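Chapter 4
Goods, Weight and Price in the Small Market

In this chapter we study how fresh goods get their price before they come to the kitchen table. The student already knows from Chapter 3 what is a wholesale price. Now we go one step further and look at the retail seller in the town of Prondon, where the market has 896 stalls in summer and fewer in winter.

Fruit is a difficult product. It loses weight every day, and the seller must decide early – sometimes on the first morning – how much loss he can accept. The company Gristari, for instance, bought 3512 kilograms of fruit in January and sold 943 kilograms of it at the full price. The rest was sold cheaper. Please keep these numbers, we will need them in Exercise 4.
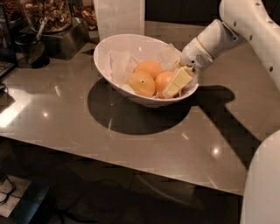 Fig. 4.1. Round orange fruits on white tissue paper in a bowl.

Paper and other packing also have a weight. We call this weight the tare, and it is explained in the next section.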